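Thread on bin picking house rules, bc I keep typing the same answers in DMs. Stuff we settled on at Norstead, steal whatever 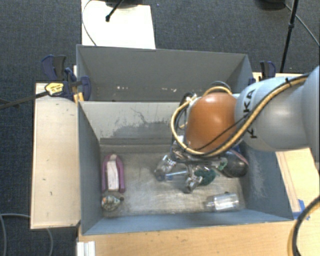 1/ Clamp the bins. Every bin, every shift. A bin that creeps a little between picks will wreck your numbers and you'll blame the grasp planner for a week. Ask me how I know

2/ Cables: tie them to the arm, then run it through full wrist rotation by hand speed BEFORE auto. Slack at the joints, none flapping near the gripper

3/ Clear plastic goes in every test set. Bottles, tubes, whatever. If your report only has matte boxes in it I'm not reading it

4/ 3 failed grasps on the same item = stop and log it. No nudging stuff with your hand while the arm is live. No exceptions, yes even you

5/ Finger check every 2,000 picks. Look at the ridges, wipe em, write it down

6/ Write down the floor of the bin too. Scuffed vs new changes what the depth camera gives you. We had 302 picks from Grivmont we coudn't compare to anything bc of this

7/ Reset the bin the same way each run. Same item list, new layout, somebody signs

Full checklist is 28 lines, will post Monday if I get the formating fixed

We use cookies to improve your experience. Accept all | Manage preferences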